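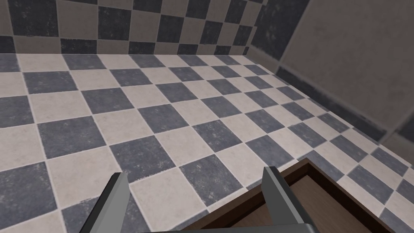 ## Gripper drifts sideways over checkered floor in sim, misses the box

Posted by **tadstead_tinkerer**

Hi all! I've been fighting this since March and I'm out of ideas. I'm running a pick and place task in simulation, and the arm is supposed to hover over a brown wooden box, open the fingers and let go of whatever it's carrying. Simple stuff. On a plain gray floor it works every time. I swapped in the checkered tile floor (slate blue and off-white, same pattern on the back wall) and now the gripper stops to one side and drops things on the tiles.

The position estimate comes from the wrist camera, 224 by 224 input. The joints go exactly where they're told, I checked the logs twice – so the arm isn't lost, it just believes the box is somewhere else. In my last batch of 156 runs it got the offset wrong in most of them, and always toward the left. No error, no warning, it cheerfully reports success. That's the bit that scares me, because I wanted to move this to the real arm next month.

Any idea where to look?

**Fultura**

Had nearly the same thing! A repeating floor is horrible for anything that matches features between views. One tile corner looks just like the next one, so the tracker hops over a square and carries on as if nothing happened. Try this: save the estimated offset for 30 of the bad runs and compare it to your tile spacing. If the errors bunch up at one tile, or a diagonal of one, you've found it.

For me the fix was masking out the floor before matching and only using the box rim. Randomizing the floor texture in training helped too, but masking did most of the work. And please don't go to the real arm until "success" means something checked the object is in the box – mine once reported a perfect run with the part lying on the floor.

**Irnia**

update your drivers

**Auer**

Pretty sure it's not drivers. I'd look at the camera mount first, a wrong transform gives you a steady sideways error as well. Then again, you say plain gray works, so I'd go with the tile idea. One cheap test: rotate the floor texture by 7 degrees, leave everything else alone and see if the miss changes direction. If it does, the floor is to blame.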